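Singate hospital's suturing claims get ahead of its numbers

Singate's main hospital would like you to know that its surgical trainees are getting better at sewing. A statement put out in August says residents who spent time in the new suture practice room "stitch faster, cleaner and with more confidence" than those who came before them. Two of those three things can be measured. The hospital has measured one.

The room opened last winter on the second floor, in what used to be records storage. It has benches, good lamps and a locked cabinet of needles and thread, and trainees can book it from 6 a.m. Over the first season they logged 261 sessions there. That number appears four times in the statement, and it is a fair measure of how often the door was opened. How well anyone sews is another matter.

The evidence for "faster" comes from a timed exercise. Trainees were asked to place and tie a short row of stitches in practice tissue when they started and again after several weeks. The median time fell by 37 percent. No comparison group was used. Residents who never booked the room were also in their first months on the job, also scrubbing in, also practicing knots on whatever was handy, and it would be strange if they had not sped up too. The hospital did not time them.

Yvonne Bainbridge, who runs the training program, agreed that this was a gap. "We wanted to get people practicing, and we did that first," she said. "The study part came second. I would not call this a trial." The statement does call it a trial, in its second paragraph.

Bainbridge was more interesting on the subject of thread. Beginners, she said, worry about where the needle goes in, and hardly think about the long tail that follows it. A loose strand can loop, snag or lie across the very spot where the next stitch has to go. The needle has its own rules: it is curved, and it wants to travel along its curve. Push it straight and it bends or tears what it passes through. Much of the early teaching is about where along that curve to grip it.

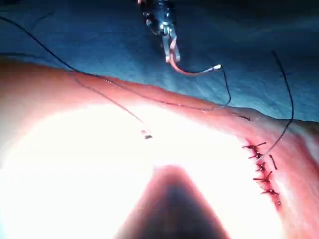 A curved suture needle held in the jaws of a needle driver, with the thread trailing along the edge of the tissue.

None of this was captured by the stopwatch. A trainee who drags the thread across the tissue and ties a poor knot in good time will score better on the hospital's exercise than one who stops to clear the strand and does it properly. Asked how "cleaner" had been judged, the press office pointed to a survey in which 30 trainees rated their own work. Most of them thought it had improved. Self-ratings are cheap to collect and people tend to be kind to themselves in them, above all when the form goes back to the person who runs the program.

The program has a scoring sheet that could settle some of this. It was written by Gullari, a small training company, and it gives marks for needle angle, spacing between stitches, tissue handling and knot security. Senior surgeons were supposed to fill it in from recordings without knowing whose work they were watching. According to Bainbridge, that started in the spring and stopped when the surgeons ran out of hours. The sheets that were completed have not been published, and the hospital would not say how many exist.

Then there is the money. The practice room costs $3,000 a month to run, mostly in needles, thread and practice tissue supplied by Jurivitz under a contract that comes up for renewal this fall. That is small change for a hospital of this size, and there are worse things to spend it on than letting young doctors make their mistakes away from patients. But the August statement landed shortly before the renewal was due to be discussed, and it quotes a Jurivitz sales manager at greater length than it quotes any surgeon.

A second site is planned at the Cai clinic across the river, with the same benches and the same supplier. Bainbridge said she hopes to time every new resident there, whether or not they use the room, and to get the blind scoring going again with surgeons who are paid for the work. Neither step is mentioned in the plan the hospital released.

The press office said it stood by the statement. It did not answer a question about the word "trial."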